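Intro to Computer Hardware, Unit 3: Buying Used Without Getting Burned
Handout notes, Arwel Harries

I said in class I'd type up the used parts talk, so this is it, more or less in the order I gave it. A couple of you asked good questions at the end and I've worked those in where they fit.

Why used at all

Most of you are building on a tight budget, and office machines are the best deal going. A company leases a few hundred workstations, the lease runs out, and suddenly they're all on a reseller's shelf at a fraction of what they cost new. My own home machine came that way and I love it (it's ugly, it's heavy, it runs all day and I barely hear it).

The trade-off is that you're buying somebody else's history. You don't know if it lived in a clean office or next to a table saw. So we learn to ask.

Reading a listing

Start with the exact model number. If the seller only writes "fast desktop, great for gaming," write back and ask. A seller who answers with a model number and a photo of the sticker goes to the top of my list. Fatima Mkhize, who took this class before you, keeps a text file of every message she's ever sent a seller, and she let me borrow her standard one:

"Hi, could you tell me the full model number, whether it powers on to the setup screen, and what's missing from it? Thanks!"

Short and polite, and that last part does a lot of work. "What's missing" gets you much better answers than "is it complete," where people just type yes and move on.

Words to be careful with:

Untested. Assume it doesn't work and pay accordingly.
Pulled from working system. Better, but ask when it was pulled and how it's been stored.
Refurbished. Could mean a full checkup, could mean a wipe with a damp cloth. Ask what was done.
Barebones. Usually no processor, no memory and no drive, but every seller draws that line somewhere different. Get the list in writing.

Add up the whole price

This is where I see the most regret! A barebones box looks like a steal until you've bought a processor, memory, a drive, a cooler and maybe a power cable with a strange plug on it. Make the full list first, with shipping, and compare it against a complete machine. Last December I had 15 tabs open pricing out a barebones workstation, and the complete one from the same shop was cheaper. I felt pretty silly. 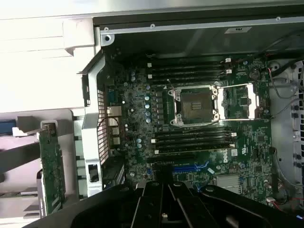
Check return shipping too. A heavy tower costs real money to send back, and plenty of resellers make you pay for it. Two of the shops we looked at in class, Moodley and Grelance, handle this differently, so go read both policies before the next session and come ready to tell me which one you'd rather deal with.

When the box arrives

Take photos before you open anything, then photos as you unpack. Listen for rattles. Once the side panel is off, look at the processor socket under a good light and from more than one angle, as bent contacts hide really well when you look straight down. Keep your fingers and your sleeves out of it. If there's a cover on the socket, leave it on until you're ready to install.

Then test early. If your return window is short, don't let the thing sit in the hallway while you wait for a nicer case.

For next time

Find 3 listings for the same model of used workstation and work out the true total for each one, everything included. Send Fatima's message (or your own version) to at least one seller and bring in the reply. Bad replies are welcome, we'll read those out loud. And bring your screwdriver, I only have 2 spares.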